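A Wednesday at Skollgate: robots, laundry and the rule about hands

I'd been meaning to get over to Skollgate ever since the Preken open days started up again, and in September I finally managed it, on the slow train with a cheese roll and a notebook I'd bought specially. If you have never been, the building is behind the old bus depot and you walk straight past it twice before you find the door. I did, anyway, and so did the couple from Testdale who were wandering up and down the same bit of pavement!

We were met by Hema Naidu, who looks after safe working for the whole site and must have given her talk dozens of times, though you wouldn't have known it. She began at the kettle, which I thought was a good sign, and had us sign the visitors' sheet and tuck in scarves and lanyards before we went anywhere near the benches.

I had expected thick binders of regulations. There are some (she waved at a shelf), but what the people at the benches work from is one laminated page, and she read us most of it. The person with the controller stays at the front edge and is the only one giving the arms any instructions. Visitors keep 70 centimetres back from the reach line. Nobody leans over to straighten a sleeve while the arms are powered, however tempting it is, and I can tell you that it is very tempting. A session lasts 40 minutes and then the operator hands over, tired or not.

One of the Testdale pair asked whether all this wasn't a bit much for folding clothes. Hema took it very well. Cloth is awkward stuff, she said, it slides and bunches and people reach for it without thinking, and a job that looks homely is just where you forget there's a motor at the end of it. She told us about the near-miss book, too, which anybody can write in and which is read out every week with no names attached. I rather wish we'd had one of those at my old work.

Then on to the laundry bench, where I stood so long that I missed the first half of the Nair talk next door.
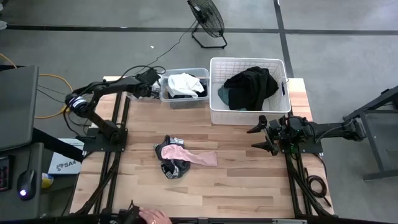
Laundry between the two arms, with the operator's hand at the front of the bench.

I asked about cables, being a person who trips over things, and was told that they get a walk-round of their own before each session. Loose ones near the rails have to be moved or tied back, and floor leads are either taped down or routed away from where people stand. It's item 3 on the page, and Hema says it's the one visitors ask about most.

Bench sheets are copied for anyone who wants one, at the front desk. Tea was free, the flapjack was very good, and if you're driving, the gate code for the rear car park that day was 1111, though I gather they change it each time, so do ring first.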